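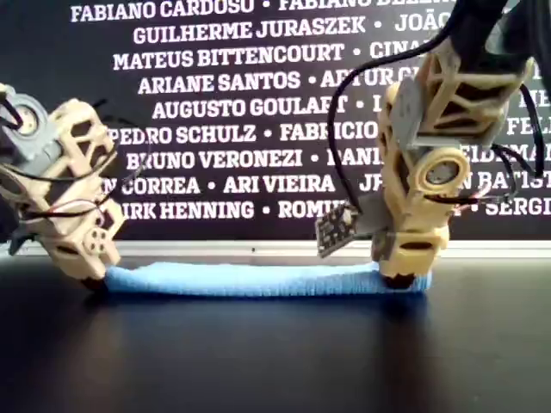
4. Build and assembly

4.1 Workshop and constraints

The Stustusier was put together in a shared workshop, evenings mostly, between other people's bookings. One bench, one printer that behaved. We started in May with a single arm and went to two once it was clear that cloth needs a second hand to pull against. Target task for this paper: light cloth, flat table, pick up by the ends and fold. Nothing stiff, nothing heavy.

Total spend on parts was 1420 dollars for the first version and 1589 for the one reported here. The gap is cables, replacement servos and a second spool of filament. Labor not counted. Laptop not counted either, we already had it.

4.2 Gripper bodies

Printed, open lattice. An earlier solid body (the Busier, see Appendix B) was too heavy out at the wrist and the arm sagged when reaching far. Cutting the walls to a lattice fixed most of that. Print time went down too. Downside is supports, wich take ages to pick out of the small cells, and a body that cracks at the servo mount if the bolts are overtightened. We broke a few that way. Now: hand tight, quarter turn, stop.

Wiring stays outside the body. Ugly but quick to swap. Leave slack at the wrist, more than looks right on the bench, or the connector works loose at full rotation.

4.3 Fingertips

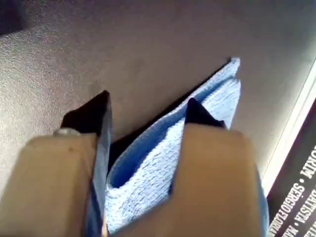
Figure 4. Gripper holding light blue cloth between dark, pointed fingertips.

Tips are separate parts and get changed often. Rounded tips were tried first and slid over thin fabric instead of catching the edge. Going pointed helped with single layers and made it worse on thick towels, where the point digs in and the top layer drags. No tip we made is good at both. For all trials in Section 5 we used the same pair of pointed tips and did not retouch them between runs.

Closing force is set in software, one number per cloth type, found by hand. Too low and the end slips during the lift, too high and the servo gets hot after a few minutes and starts to hunt. We settled on a value in the middle and put in a 20 second rest between folds. Slow, but the servos last.

4.4 Calibration

Done at the start of every session, the bench gets bumped. Both arms go to a shared zero point on the table, heights checked with a sheet of paper under each tip, offsets typed into the config file. Takes a while. Skipping it once cost us a whole evening of data, left tip was pressing into the table and the right one was closing on air.

After almost 500 closing cycles the finger joints had noticable play. Shimmed with tape, then reprinted with a tighter bore. Cycle count was reset after the reprint, so wear figures in Table 2 are for the second set only.
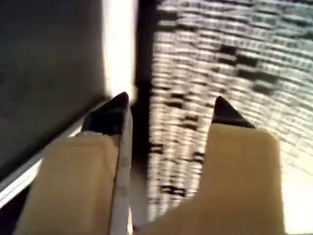
Brunello Pellegrini objected, on reading a draft of this section, that play in the joints can't be told apart from flex in the lattice by our test, and that the wear figures should be read as the two added together. We agree. A rigid dummy finger in the same joint would split them, and is planned for the next build.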